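Helance two-finger gripper: fingers, wrist camera and service kit

Drullden part group: Helance end-of-arm spares
Stock status: fingers and pads in stock, camera brackets to order

The Helance is a parallel gripper for small arms that pick hand tools and other loose metal parts. It ships with a pair of black tapered fingers and a bracket for a wrist camera. This page covers the spare fingers, the mounting kit and the routine care we recommend for a cell that runs every working day.

Setting the fingers

Fit both fingers with the arm parked and the air or power off. Start the screws by hand, close the gripper until the tips touch, then tighten. Open it fully and look through the wrist camera. Both tips should show low in the view, one on each side, with clear space between them. Put a tool with a long handle on a plain surface and bring the arm down over it with the gripper open. The handle should lie between the fingers with a gap on both sides before you close.
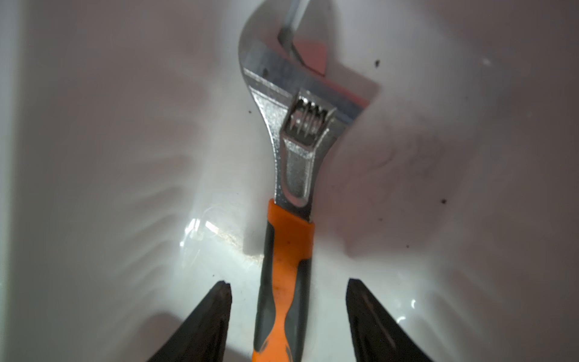 Do I have to teach the pick points again after changing the fingers?

Run the zero routine first and try a pick at low speed. If the new fingers are the same length as the old ones and the grip lands where it did before, the saved points can stay. If you have moved to the 158 mm fingers, teach the approach height again for every pick.

Checking the tips

Tips take most of the wear when the gripper works on hard surfaces. Wipe them with a dry cloth and feel along the inner edge with a fingernail. Replace fingers as a pair. Bình Lương, who builds the Hyvönen tool-sorting cells, changes hers every 12 weeks and keeps the old pair as an emergency set.

Picking from a tray

Chrome tools that lie across each other are harder work than a single part. Lower the closing speed, and set the force no higher than the lift needs.

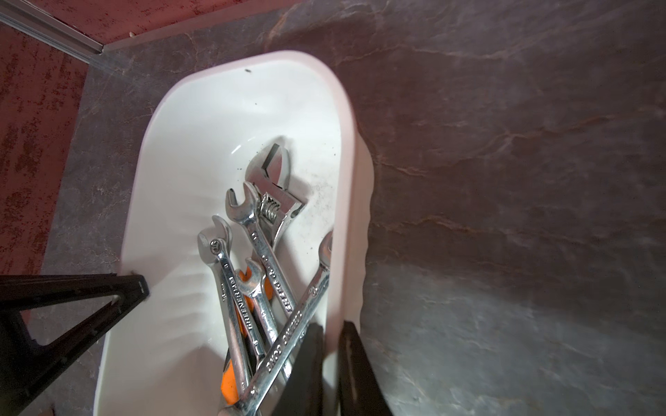
Leave enough room at the tray wall for the outside of the finger as well as the tip. If the gripper touches the wall on the way down, move the approach toward the middle of the tray and turn the wrist before descending. Clean the tray when you clean the tips.

What is in the kit

One pair of fingers
6 mounting screws, including two spares
Camera bracket with cable clip
Hex key
Printed setup card

Bracket screws are sold separately in bags of 40. The kit does not include the camera or the Rirnik cable.

Questions about fit go to Ritva Lahtinen at the parts desk. Please have the serial number from the gripper body ready. Orders received by 10th November ship at the current price.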